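A **glasses case** (also *eyeglass case* or *spectacle case*) is a small container in which a pair of glasses is kept when it is not worn. It protects the lenses from scratches and the frame from bending. Cases are sold together with new glasses or separately, and many households own more cases than glasses.

## Types

Hard cases have a stiff shell which opens along a seam, usually with a hinge on one side. They give the best protection in a bag. Soft cases are made of felt, leather or woven cloth and weigh very little, but they do not resist pressure. Between these two there is the covered case, where a firm body is dressed with fabric or printed material.

The shape follows the glasses. Reading glasses go in a narrow case, while sunglasses with curved frames need a deeper one.

## Storage in trays

When several cases are kept at one place, for example in an optical shop or in a family hallway, a shallow tray with a raised rim is often used. The cases are laid in it side by side and lengthwise, so that each one can be taken out without moving the others.

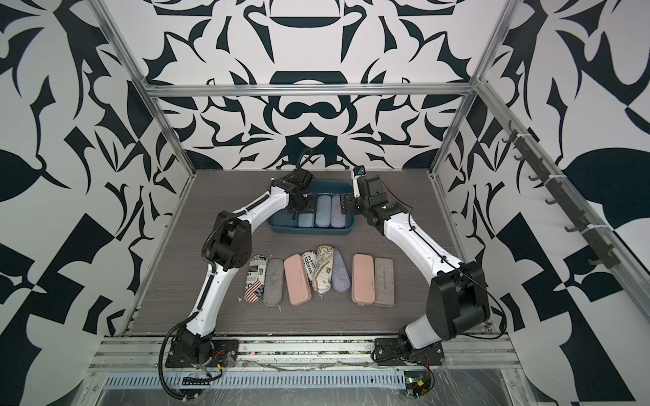

The order inside the tray depends on the owner. Some people sort by color, from pale to dark, and others put the most used case at the end where the hand comes first. Cases of different widths fit better if the widest is placed before the narrow ones. A tray that is filled too tightly is not practical, as soft cases become pressed and lose their form.

The storage guide of the shop Pietrzak, dated 2019-08-04, recommends to leave a space of one finger at the end of each row. The shop Ernik gives similar advice and changes the arrangement of its trays every May, when the sunglasses arrive.

## Decoration

Plain colors such as blue, gray, pink and lavender are common. Printed cases became popular as gifts, and typical motifs are newspaper text, old maps, stars and flags. The maker Lurico lists 20 printed designs in its catalog, and number 3256 is a map pattern. The maker Gemden produces only felt cases, in five colors.

Flag patterns are also found on many other small soft goods, among them pillows, key pendants and stuffed toys. On a rounded object the stripes have to bend with the surface, and the panels are joined at a seam.

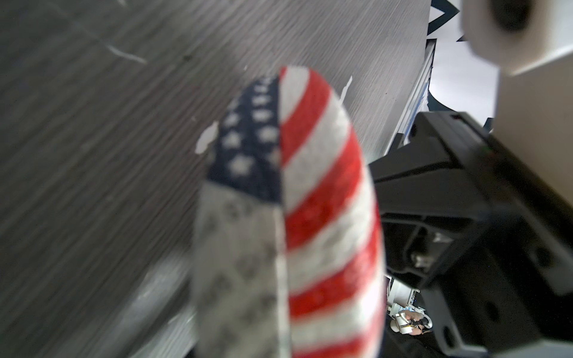 **Can a soft toy be stored in the same tray as glasses cases?**
It can, if the tray is large enough, but the toy should be free of dust and crumbs, which easily pass to felt and woven covers.

## Care

Hard shells are wiped with a damp cloth. Fabric cases are brushed lightly and dried in open air. The inside should be cleaned too, as small grains of sand can scratch the lenses. A case whose lid no longer closes should be replaced.

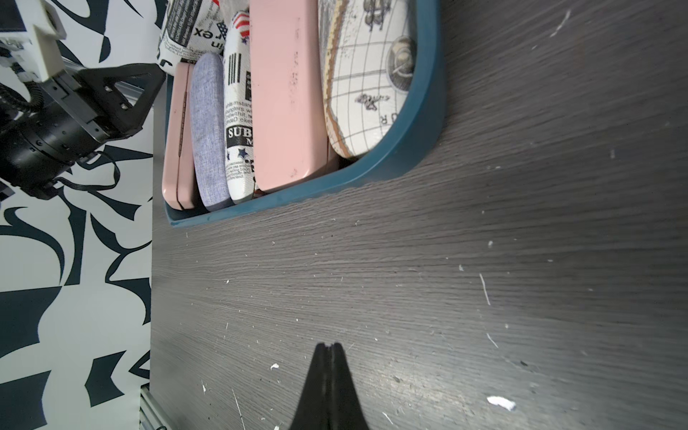
*Glasses cases in a teal-blue tray, with plain and printed covers.*

## See also

- Eyeglasses
- Drawer organizer
- Lens cloth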